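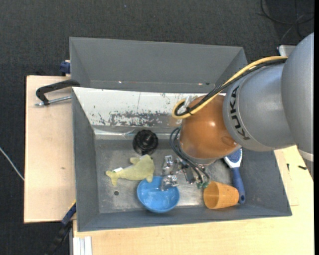

4. Grasp Selection in Mixed Bins: Method and Results

Notes for the Thursday lecture. Students should have read the Hakier chapter on antipodal grasps and completed Worksheet 3.

4.1 Problem

A bin holds several household items in unknown poses. The arm must choose one grasp, execute it and release the item into a second bin. No object models are supplied. Rigid items with a clear rim or handle, such as a bowl, a cup or a brush, offer well-defined contact pairs. A plush toy deforms under load, so a contact pair computed from its surface at rest may no longer hold once the fingers close.

4.2 Method

The Clatmont procedure samples candidate grasps from a single depth image. Each candidate is scored on three terms: contact quality, clearance from the bin walls, and clearance from neighbouring items. The highest-scoring candidate is executed. After a failure, its neighbourhood in the image is suppressed and sampling is repeated.

4.3 Data

The training set comprises 2273 labelled attempts. A further 184 attempts were held back for testing. Fifteen items were used in total, and no test item appears in training.

4.4 Results

The full score succeeded on almost 80 per cent of test attempts. Removing the wall-clearance term produced the largest drop, chiefly for items lying near the front or back wall. Soft items accounted for a disproportionate share of the remaining failures. Students are asked to consider whether a higher sampling density would address this.

4.5 Assessment

Submit a one-page critique of the scoring function to Dr Harvey Tremblay's pigeonhole before the next tutorial. Label all axes and state units in metres.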